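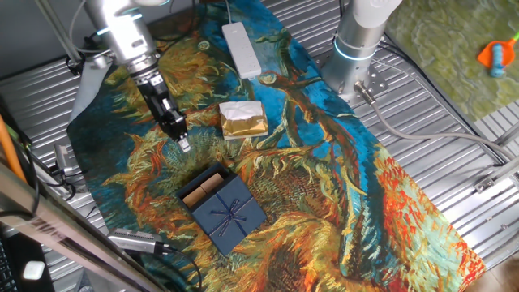

09/10/2024. Third day on the color fade question. The Bhardwaj order specifies a yellow that will hold in a south window, and I have not yet found one in the dye set we stock. Yellow is the weak point in most printed textiles I have handled. The blues usually outlast it, so a faded print drifts cold before it gets lighter overall. The sunflower mat is a fair case to think with: deep blue and teal strokes beside golden yellow and ochre heads, with orange and red patches toward one end. If the yellow in a design like that drops and the blue stays put, the flowers sink into the ground and the whole thing reads as gray-green from across a room. Orange would shift toward pink if it were mixed from a weak yellow and a strong magenta. I need to write this up properly for Medlow before they choose a design.

Test strips. I cut them from the same bolt, prewashed, no softener. Half of each strip is under foil and card. Window exposure is slow and the sun in this season is not to be relied on, so I am running the lamp as well. The lamp cabinet was set to 400 hours. I read the blue wool references at the first 100 and again this morning. Reference 3 had a visible break at the foil edge. Reference 4 had none that I could see under the north light. The yellow from the Pendska set had moved further than reference 3 at the same reading, so it fails the order as written and there is no sense in running it to the end. I left it in anyway because the cabinet is going to be on regardless.

The Nekex yellow is better. It starts duller and slightly red, which Bhardwaj will complain about, but the edge under the foil was hard to find. I had to tilt the strip. I graded it 4 on the gray scale and then, an hour later, with the label folded under, graded it 4 to 5. Entered the lower figure.

Humidity is the part I trust least. The tray was low when I opened the cabinet and I can't say how long it had been low. Dry cloth tends to fade slower than damp cloth with many of these dyes, so a low tray would flatter everything in there, the Nekex strip included. Refilled to the line, noted the time, marked the earlier readings with a query. I should check the tray morning and evening and write it down each time. I said the same thing last November and kept it up until the holidays.

Omprakash Agarwal telephoned after lunch. He thinks I should stop grading by eye and borrow the color meter from his shop. He is right in principle. My objection is that the order is written in gray scale grades, and a meter number has to be converted back before anyone at Bhardwaj will sign it. He said the conversion is one line of arithmetic. I said I would take the meter if he brought the calibration tile with it, and he went to look for the tile. He had not called back by six.

Wash test on the same cloth, 3 cycles at warm. No staining on the cotton side of the multifiber strip, slight on the nylon. Acceptable. Rub test dry was clean. Rub test wet left a faint mark with the Nekex red, none with the yellow. Wet rub to be repeated with fresh cloth, as I think I pressed unevenly on the return stroke.

Supper late. Rice, the rest of the beans. Read two pages of the mordant chapter and found the table I wanted has a misprint in the alum column, where the percentages are given on weight of bath and the text below it uses weight of fiber. Penciled a note in the margin.

Tomorrow: tray, first thing. New strips for the wet rub. Ask Medlow whether the blind on their south window is down in the afternoons.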